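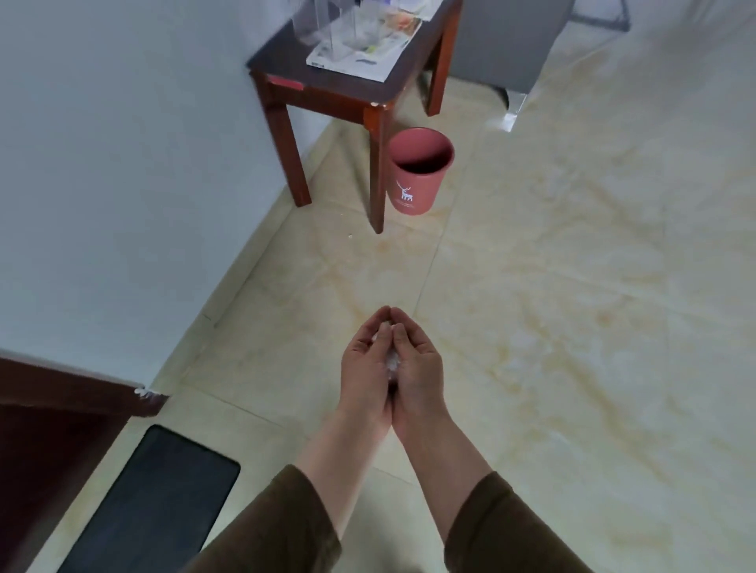
Unit 6 deals with the budget for a head-camera recording program, the kind that collects first-person footage of household tasks for training a manipulation policy. Students tend to start with the camera, and the camera is the line that needs the least thought. Start with the task list. A task such as throwing away a used tissue needs a tissue, two hands and a wastebasket, and the pink-red one by the table leg costs less than a charging cable. The room around it costs a good deal more. A glossy tiled floor that goes almost white on one side and a dark piece of furniture on the other are things the camera has to handle in the same second, and that requirement belongs in the purchase specification before any model is priced.

The worked case for this unit is the Pastness project at Pelport. The program planned 408 hours of usable footage in furnished rooms, followed by a trial of the trained policy on a two-armed robot. We use its planning sheets with prices removed, as prices go out of date faster than these notes are revised. Fill in your own from current quotes.

Step 1. Write the task list

Each task gets one row. The columns are: task name, objects used, objects used up, room type, and repeats. Keep "objects used" and "objects used up" apart. A wastebasket is bought once per room. Tissues, paper towels, trash bags and sponges are bought again and again, and they go on a different budget line with a different approval route at most institutions.

The Pastness list had 171 tasks. Most of them used things already in the room. The costly rows were the ones with liquids, food or glass, where each repeat used something up or carried a breakage allowance.

When you write your own list, mark every task in which both hands cover the object. Crumpling paper, wringing a cloth and closing a small lid all belong here. The object is partly hidden by the fingers for much of the action, and a single head view may not be enough for the people labeling it. If many rows carry this mark, you will need to price wrist cameras as well – and the mounts, batteries and storage that go with them.

Step 2. Write the camera requirement

Do this in terms of what must be visible in the recording. A workable requirement for household work reads like this:

Both hands and forearms in view when the wearer works at waist height.
Detail kept in bright floor reflections and in dark furniture at the same time.
Sleeves, cuffs and skin told apart in normal room light.
Recording time of at least one full session without a battery change.
Clock shared with any second camera.

Send the requirement to suppliers as written. Ask for sample footage shot indoors on a shiny floor. Vieira, the supplier in this case, first sent sample footage from a parking lot, and the project had to ask a second time, which added two weeks to the schedule.

Step 3. Count the kits

A kit is everything one wearer needs for one session: head mount, camera, cables, battery, memory card and case. The number of kits depends on how many people record at the same time, plus spares. The project bought 6 kits to keep 4 in use. One spare covered repairs and the other stayed on the charger.

Head mounts wear out before cameras do. Straps stretch, pads get dirty, and hinges loosen so that the view drifts upward during a session. Budget for replacement pads and straps from the first month.

Step 4. Rooms

Three options are usually compared. You can build a room in the lab, rent a furnished apartment, or pay people to record in their own homes. A lab room is easy to schedule and looks the same in every recording. A rented apartment has real clutter and real lighting, along with a lease, a cleaning bill and a deposit. Home recording gives the most variety per dollar but needs consent forms, a privacy check of every file and someone to answer the phone.

Pastness used two rented apartments and added home recording in August. The privacy check was left out of the first budget altogether. It came to more staff time than the recording supervision did. Printed papers lying on tables, mail, photos on shelves and screens all had to be looked at by a person.

Step 5. Storage and labeling

Work out storage from hours, cameras per kit, and the bit rate in your camera requirement. Then double it, for one working copy and one backup at a different site. Labeling is priced per finished hour, and the quote should state what happens when a label is rejected. Ask whether rework is included. In the Dritomwood quote it was included for the first rejection and charged after that.

Step 6. The robot

Leave the robot until the task list is stable. The list tells you the reach, the payload and the type of hand. A policy trained on two hands working together can't be tried fairly on one arm, so a list full of two-handed tasks means a two-armed machine, a bigger safety area and a bigger power supply. Soft and thin materials also push up the cost of the hand. Light paper needs very little gripping force and good control at the low end, and many inexpensive grippers do not publish their minimum force. Ask for it in writing.

Lines to include with the robot: delivery and installation, floor protection, guarding or a marked safety zone, operator training, a service contract, spare fingertips, and an emergency stop within reach of each operator position. Rental is worth pricing if the trial will run for less than a year.

Homework for this unit

Choose a household task that takes less than a minute and uses both hands. Fill in a task row, a camera requirement and a kit count for recording it in two different rooms. Give a separate total for items bought once and items used up. Attach one supplier quote for the camera, with the date it expires. Totals without a quote will be returned for completion.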